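The Grip That Wouldn't Let Go

Fengying Su keeps a kettle going in the back of the Clernus workshop in Ullurport, and before she would talk about the fault she wanted to know whether I took sugar. I mention it because the whole afternoon went that way. She is a generous talker, and her brother Shengli, who writes most of the control software and sat across from us picking at a bag of peanuts, let her run on and then came in with the part she had left out.

The machine in question is called Mana. It's a tabletop arm with a two-finger gripper, meant to help people who have trouble with their hands put away dishes and small household things. In December the Sus were running it through a long set of trials, picking things up and setting them down, and they had gotten to cycle 2,473 when it took hold of a sugar bowl and simply kept squeezing.

"I heard it before I saw it," Fengying said. "A little tick, like when you put a cold glass in hot water, and I thought oh no, and then the bowl went. I had my hand maybe a foot away, because I'd gotten lazy and was reaching in to straighten the next item. That's the bit I still think about at night, much more than the bowl."

She had a cut on one knuckle and needed no stitches. The bowl had been their aunt's.

What happened inside the machine took them most of two weeks to find. Mana decides how hard to hold something by watching the current its finger motor draws. The limit for crockery was set at 800 milliamps, and the motor should have backed off well before that. When Shengli pulled the log, the reading had stopped changing at 770 and stayed there, the same number over and over, while the fingers went on closing.

"So the software is looking at 770 and it's perfectly happy," he said. "It's under the limit. You could have put a walnut in there and it would have told you everything was fine."

The cause was a connector from a supplier, Lü, that had worked itself slightly loose behind the gripper. The motor still had power, but the sensor line dropped out whenever the wrist turned past a certain angle, and the code held on to the last good value. Shengli had written it that way himself, early on, to smooth over small gaps in the signal.

"I remember being pleased with it!" he said, and his sister laughed so hard she had to put her cup down. "It got rid of all these annoying little stops. Well, some of those annoying little stops were the connector telling us something."

They changed a good deal after that. A reading that doesn't move for 200 milliseconds while the fingers are closing now counts as a fault, and the gripper stops and opens partway. There's a strain relief on the cable. And there is a rule, which Fengying wrote on a card and taped to the wall at eye level, that hands stay off the table unless the red button has been pressed first.

"Shengli says the card is for me," she said. "It is for me. I'm the one who reaches."

Both of them wanted to talk about going back to ceramics, which they had put off for a while in favor of wood and foam. Fengying admitted she stood by the door the first time. These days she sits at the bench with her tea and one hand near the button, and she has learned to watch the wrist view on the monitor as closely as she watches the arm.
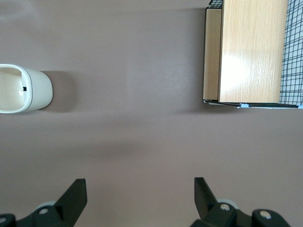 Mana's wrist view, with the gripper fingers open and a ceramic container at left.

I asked whether they had told the families who are waiting to try Mana at home. They had, in a letter that Fengying drafted and Shengli cut in half. One family dropped out, and she said she understood that completely and had called them to say so. The others wrote back with questions, mostly very good ones. An older man wanted to know what would happen if the power went out while it was holding his coffee.

"We hadn't tested that," Shengli said. "So that's what we're doing this month."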